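1/ I moved all our home internet gear out of the hall closet in May. Writing down what I learned in case you're putting it off too.

2/ Our place in Woltenbridge is long and narrow. The router sat at one end and the back bedroom got almost nothing. I blamed Trillik, our provider, for 2 years.

3/ Then I ran a speed test next to the router – 736. Same test in the back bedroom – 12. The line was fine. The closet was the problem.

4/ Put the box out in the open, on a flat surface, with space on all sides. Mine had been behind a water heater and a stack of paint cans.

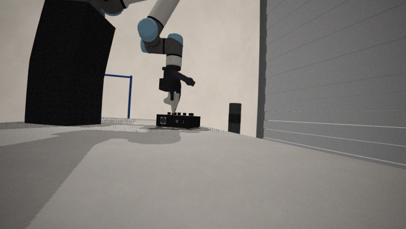 5/ Pick the channel yourself if your building is crowded. Ours was set to auto and kept landing on the same one as the neighbors.

6/ I skipped the Claeys extender everyone recommends. One long cable to the back room cost less and doesn't drop out. Run it along the baseboard and clip it every couple of feet.

7/ Label both ends of every cable before you unplug anything. I did not do this and lost an evening.

8/ Small black boxes all look alike once they're off the shelf, so put a label on those too.

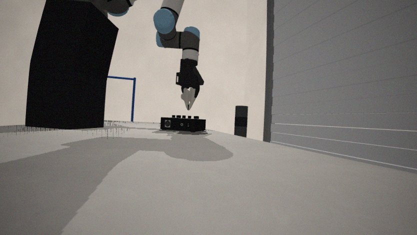 Small black box on a pale gray surface.

9/ Still to do: call Trillik and drop to the cheaper plan. We don't need what we're paying for.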